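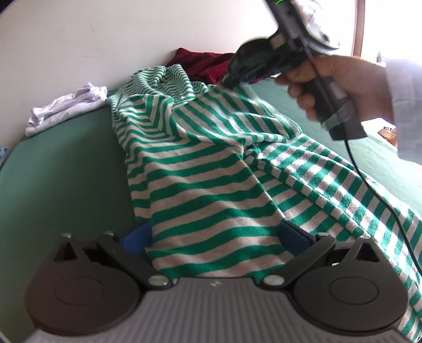

Bosix, 19. April 2021

Sendura-Gegenstandsdaten, Version 3

Der Datensatz enthält alle Gegenstände aus dem Rollenspiel Sendura, die man ohne Cheats ins Inventar bekommt. Stand ist der Patch, mit dem die Region Talukder dazukam. Quest-Gegenstände, die nach Abgabe verschwinden, sind enthalten und mit dem Wert 1 in der Spalte temporaer markiert.

Inhalt

gegenstaende.csv: 1717 Zeilen, eine pro Gegenstand
fundorte.csv: Zuordnung von Gegenstand zu Gegner, Truhe oder Händler
quests.csv: 330 Quests mit Belohnungen und Voraussetzungen

Alle Dateien sind UTF-8, Trennzeichen ist das Semikolon. Dezimalzahlen stehen mit Punkt. Leere Felder bedeuten "unbekannt", eine 0 bedeutet wirklich null. Wer die Tabellen in einer Tabellenkalkulation öffnet, sollte die Spalte id als Text importieren, sonst gehen führende Nullen verloren.

Herkunft der Daten

Namen, Gewicht und Verkaufswert wurden aus den Sprachdateien der deutschen Fassung ausgelesen. Die Fundorte sind von Hand eingetragen. Bei den Gegnern in den Sümpfen von Plernlow fehlen noch die seltenen Beutestücke, ebenso beim Fährmann, der sein Angebot je nach Ruf wechselt. 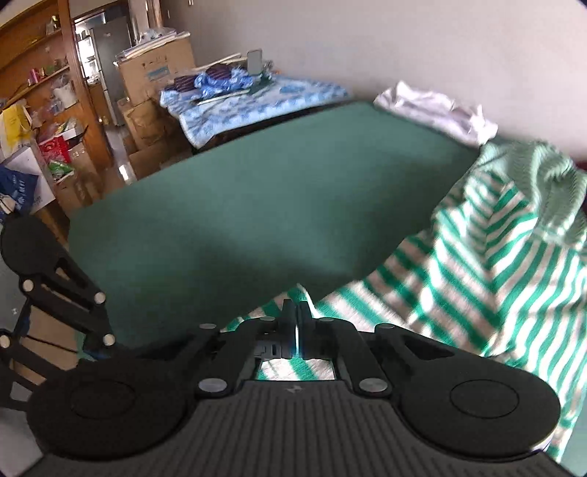

Kleidung und Stoffe haben in gegenstaende.csv zwei zusätzliche Spalten, farbe und muster. In farbe steht zuerst die Grundfarbe, dann nach einem Schrägstrich die zweite Farbe. Ein Stoff wie der im Bild, grün und weiß gestreift, bekäme also gruen/weiss und im Muster den Wert streifen. Karos und Rauten werden genauso erfasst, Stickereien bisher gar nicht. Gefärbte Varianten desselben Umhangs zählen als eigene Gegenstände, weil das Spiel sie im Inventar nicht stapelt.

Bekannte Fehler

Der Jagdbogen aus Plernlow taucht doppelt auf, einmal mit und einmal ohne Bindestrich im Namen. Beide Einträge bleiben vorerst stehen, da fundorte.csv auf beide verweist. Die Verkaufswerte der Händler in Talukder gelten für neutralen Ruf. Bei Tränken ist die Wirkungsdauer in Sekunden angegeben, bei Speisen in Spielminuten.

Änderungen gegenüber Version 2

Spalte temporaer neu
Umlaute in Spaltennamen entfernt
Schmiederezepte ausgelagert, sie kommen voraussichtlich im Juli als eigene Datei

Korrekturen bitte mit der id des Gegenstands und der Spielversion melden. Bei Fundorten hilft ein Screenshot der Karte.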